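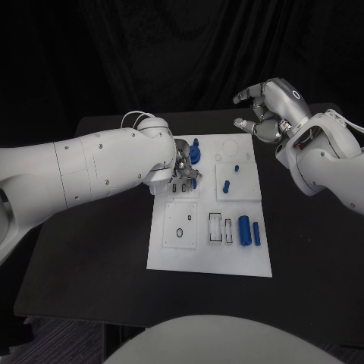
Dirner, the small robotics workshop that many readers will know from its fruit-sorting machine, has started on the longest stretch yet of its Puma project, which aims to teach a two-armed robot to put small parts together by learning from examples. The plan is to gather 2000 recorded runs of the same family of tasks, and the team told us this month that 700 of them are already in the can (and, they were quick to add, that the later ones are a good deal nicer to look at than the early ones!).

Each run is a complete attempt, start to finish, with the movements of both arms and all the fingers stored along with the camera views. An operator guides the arms the whole way through, and a second person reads over the recording afterward and marks where one step ends and the next begins. It is slow, patient work, and the folks at Dirner seem to have settled into it quite happily, with a big pot of coffee and a radio that stays on low until the late afternoon.
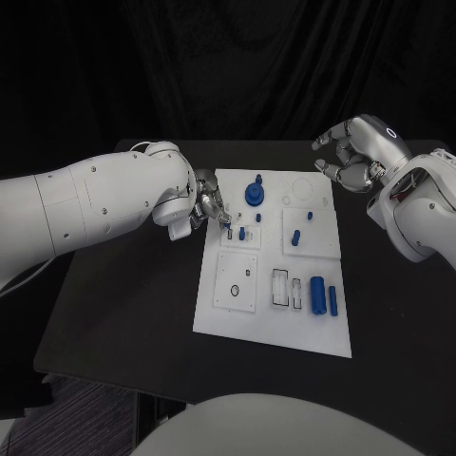 The tasks themselves come from Dament, a neighboring firm that makes practice kits for assembly training, and there are 63 layouts in the set so far. Some are very plain and some are rather fiddly, and the team likes to mix them up through the day so that the operators don't get too comfortable. Much of the trouble is in the little things. A blue gear-shaped part with a knob on top gives the fingers plenty to get hold of, but a small clear piece next to a low white plate asks for a much gentler approach, and those are the runs the operators talk about over lunch. Outlines printed on the white sheet mark where parts belong, and the same sheet gets used by everyone, newcomers included.

Runs that go wrong are kept too, as long as the operator carries on and tries to put things right. Dirner feels strongly about this one, having thrown out its mistakes on an earlier project and regretted it for most of a year.

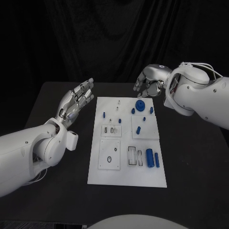 Those recovery runs get their own label, and the learning software, which goes by the name of Dudo, will be trained once with them and once without so the two versions can be compared side by side. The first round of training is set for December, with 8 layouts held back for testing. Dirner hopes to share the recordings with a few schools after that, once the labels have been checked a second time and somebody has found the room to store it all.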